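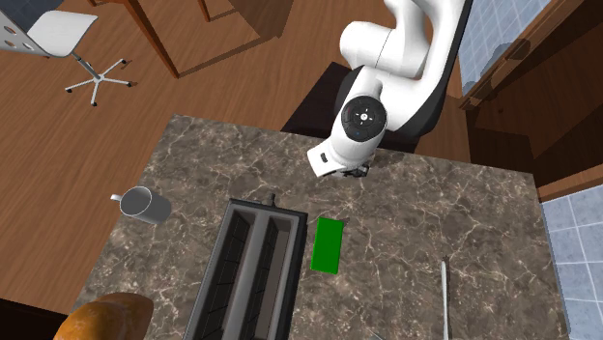 What makes bread turn brown when you toast it?

Heat drives the water out of the surface, and once that surface is dry enough, amino acids and sugars in the bread start reacting with each other and make hundreds of new brown, good-smelling compounds.

Week 4 handout: Browning
Kitchen Chemistry, evening section
Instructor: Lorne Chisholm

The reaction has a name you should learn to spell, Maillard, and it is my favorite thing in this whole course. It gives you bread crust, roasted coffee, seared steak and the skin on a baked potato! All of these start from different foods, and yet the same family of chemistry is at work in every one.

Two kinds of browning (keep them apart in your notes)

Maillard browning needs an amino acid and a reducing sugar such as glucose or lactose. It goes quickly once the surface gets above the boiling point of water, and most cooks see good color from 140 C up.

Caramelization needs only sugar. Table sugar starts to caramelize near 160 C, fructose much earlier. No protein is involved. In a pan of onions you get both going at once, which is why onions make such a messy (and delicious) lab sample.

Why water matters so much

Water at sea level boils at 100 C. As long as a surface is wet, the energy you put in goes into making steam and the temperature hardly climbs. Boiled chicken stays pale for this reason. Pat it dry, put it in a hot pan, and the color comes in minutes – same bird, same kitchen.

Slow browning does happen in wet foods, by the way. Stock that simmers all day gets darker. It just takes hours.

What pH does

Alkaline conditions speed Maillard up. Pretzels get a dip in lye or baking soda for exactly that. Acid slows it down. Jerome Barredo asked last week whether lemon juice would keep a marinade from browning well, and yes, it can, especially if you leave the surface wet with it.

For the lab

Work in pairs. Each pair gets three slices of the same loaf: one plain, one brushed with milk, one brushed with a weak baking soda solution. Let the brushed slices air-dry for 39 minutes, then toast all three on the same setting. Write down color, smell and taste before you compare notes with the next table, please. Smell first – it fades fast.

Bring to class: apron, pen, something to write on. Lab sheets are due Fri 27 May.

Reading: chapter 6 in the course pack, skipping the section on enzymes. Apples and avocados go brown by a completely different route and we get to them next week.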